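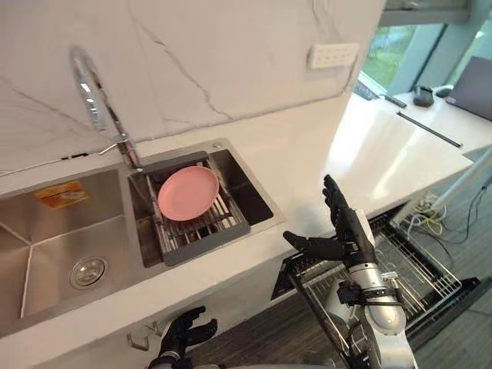
대리석 조리대에 들어간 스테인리스 이중 싱크와 수도꼭지

국경 협정은 왜 서명하고 나서 더 어려워질까
스키틸로 협정 조사 프로젝트 보고서
제출일: 2025년 1월 22일

처음에 주제를 정할 때는 솔직히 좀 거창한 걸 하고 싶었다. 정상회담이나 군사 동맹 같은 거! 그런데 지도 교수님이 첫 면담에서 자료를 끝까지 읽을 수 있는 협정을 고르라고 하셔서, 수업 시간에 한 번 스쳐 지나갔던 스키틸로 협정을 골랐다. 줄소프와 트란데티 사이의 국경 통행 협정인데, 본문이 41개 조밖에 안 돼서 만만해 보였다(부속 회의록이 3,290쪽이라는 건 신청서를 내고 나서 알았다).

협정의 내용을 짧게 적으면 이렇다. 국경 근처에 사는 주민은 통행증 한 장으로 양쪽을 오갈 수 있고, 장사하는 사람은 일정량까지 물건을 신고만 하고 들고 갈 수 있다. 통행증은 7년 동안 유효하다. 두 쪽이 같이 운영하는 검문소는 아쿠냐 다리에 있다. 다리 하나에 두 나라 직원이 나란히 앉아 있는 구조라서, 누가 도장을 먼저 찍느냐 하는 문제만 가지고도 회의를 여러 번 했다. 나는 이 부분 회의록이 제일 재미있었다. 진짜로 도장 순서 얘기만 계속 나온다.

내가 잡은 질문은 하나였다. 두 쪽 다 원해서 맺은 협정인데 왜 시행 과정에서 자꾸 멈췄을까? 선행 연구 쪽에서는 보통 힘의 차이로 설명한다. 줄소프가 경제 규모가 더 크니까 서두를 이유가 없었고, 트란데티는 급하니까 양보를 많이 했다는 식이다. 나도 중간 발표 때까지는 그 설명을 거의 그대로 따라갔고, 발표 자료도 그렇게 만들었다. 그런데 9월에 회의록을 통행증 부분부터 다시 읽으면서 생각이 바뀌었다. 트란데티 대표단이 회의를 미룬 경우가 꽤 많았던 것이다. 급한 쪽이 왜 회의를 미루지? 여기서 한참 막혔다.

조사 방법은 단순하다. 회의록을 날짜순으로 읽고, 회의가 연기되거나 안건이 다음으로 넘어간 대목마다 표시를 하고, 그때 어떤 조항을 다루고 있었는지 적었다. 처음에는 색깔 펜으로 하다가 중간에 표로 옮겼는데, 옮기면서 빠진 게 있어서 앞부분은 다시 읽었다. 다음에 하는 사람은 처음부터 표로 하기를 권한다...

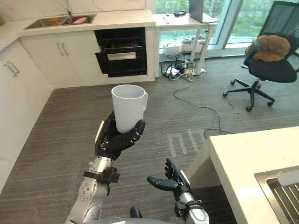
이네스 프라타는 내 초안을 읽고 나서, 연기를 전부 갈등의 신호로 보는 건 너무 성급하다고 했다. 협상하는 사람 입장에서는 본국의 허락을 기다리느라 미루는 일도 많고, 그런 연기는 오히려 합의할 마음이 있다는 뜻일 수도 있다는 것이다. 깨질 협상이라면 굳이 다음 날짜를 잡겠느냐고도 물었다.

이 말을 듣고 표에 칸을 하나 더 만들었다. 연기할 때 다음 날짜를 같이 정했는지, 아니면 그냥 무기한으로 넘겼는지를 적는 칸이다. 그랬더니 그림이 훨씬 선명해졌다! 트란데티가 미룬 회의는 대부분 다음 날짜가 바로 잡혀 있었고, 무기한으로 넘어간 건 거의 다 검문소 운영비 조항에 몰려 있었다. 통행증 자체를 두고는 생각보다 싸우지 않았다. 돈이 문제였고, 그중에서도 다리 위 건물의 관리비가 문제였다.

운영비 조항은 제29조다. 문장이 딱 하나인데 "양측은 공동으로 부담한다"고만 되어 있고 비율이 없다. 공식 언어가 2개라 양쪽 언어본을 비교해 봤더니 줄소프 쪽 본문의 '공동으로'는 똑같이 나눈다는 느낌이 강하고, 트란데티 쪽 본문은 함께 책임진다는 정도로 읽힌다. 내 트란데티어 실력이 좋지 않아서 이 부분은 콘스탄사 오캄포에게 확인을 받았다. 콘스탄사는 둘 다 틀린 번역은 아니고, 그래서 더 골치 아픈 거라고 했다. 서명할 때 일부러 흐리게 남겨 둔 것인지 그냥 놓친 것인지는 회의록만으로는 알 수 없었다. 나는 일부러 남겼다는 쪽으로 기울어 있지만 증거라고 할 만한 건 없다. 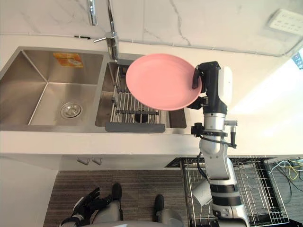
운영비를 한쪽이 먼저 내고 나중에 정산하는 방식도 회의록에 나온다. 줄소프가 먼저 내고 트란데티가 뒤에 갚는다는 안이었는데, 임시 조치라고 해 놓고 계속 연장됐다. 이걸 설명하는 데에는 분홍 접시가 좋은 예가 된다. 오른쪽 테두리만 잡혀서 살짝 기울어진 채 싱크 위에 들려 있는 접시 말이다. 들고 있는 것 자체는 한쪽만 잡아도 되지만, 위에 뭘 더 올리자고 하면 반대쪽을 누가 받칠지부터 얘기해야 한다. 임시 정산도 그랬다. 검문소를 그대로 유지하는 동안에는 조용했는데, 야간 통행을 추가하자는 안건이 올라오자마자 제29조가 다시 튀어나왔다.

야간 통행 얘기를 조금 더 하면, 이건 원래 주민들이 먼저 요청한 것이었다. 다리 건너에서 일하고 늦게 돌아오는 사람들이 문 닫는 시간 때문에 불편을 겪었다고 한다. 양쪽 대표단 모두 찬성 발언을 했고 반대한 사람은 회의록에 한 명도 없다. 그런데도 안건이 계속 넘어갔다. 직원을 더 두려면 월급이 필요하고, 월급은 운영비고, 운영비는 다시 제29조로 돌아오니까... 읽는 나까지 답답했다.

그래서 내 결론은 중간 발표 때와 많이 달라졌다. 힘의 차이가 아무 영향도 없었다고는 못 하겠다. 다만 이 협정이 멈춘 지점들을 보면 규모가 큰 쪽이 버텨서라기보다 비용 조항의 빈칸이 다른 안건까지 붙잡고 있었던 것으로 보인다. 빈칸 덕분에 서명은 빨리 됐을 것 같고(이건 추측이다), 대신 시행할 때마다 같은 이야기를 새로 해야 했다.

한계도 적어 둔다. 우선 공개된 회의록만 봤다. 비공식 접촉은 기록이 없어서 다루지 못했는데, 외교에서 그게 얼마나 큰지 생각하면 꽤 큰 구멍이다. 그리고 '다음 날짜를 잡았는가'라는 기준은 내가 만든 것이라 다른 협정에도 통하는지는 모른다. 회의록을 쓴 사람이 중간에 바뀌면서 기록이 눈에 띄게 짧아진 구간도 있다. 그 구간에서는 연기 이유가 아예 안 적힌 경우가 많아서 표에 '미상'으로 두었다.
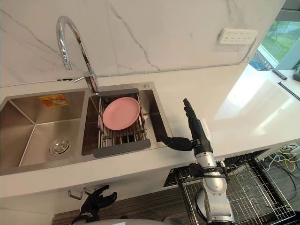

싱크 뒤 대리석 벽의 콘센트와 창밖 풀밭

다음 학기에 이어서 한다면 제29조만 따로 떼어서 다른 국경 협정의 비용 조항과 비교해 보고 싶다. 비율을 숫자로 못 박은 협정은 시행이 더 빨랐는지, 아니면 서명까지 가는 데 더 오래 걸렸는지 궁금하다. 아쿠냐 다리 검문소에서 일했던 분의 이야기도 듣고 싶어서 면담 요청 편지를 써 두었고, 지금은 콘스탄사가 트란데티어 표현을 고쳐 주고 있다. 연기 목록 표와 제29조 양쪽 언어 대조본은 부록으로 붙였다.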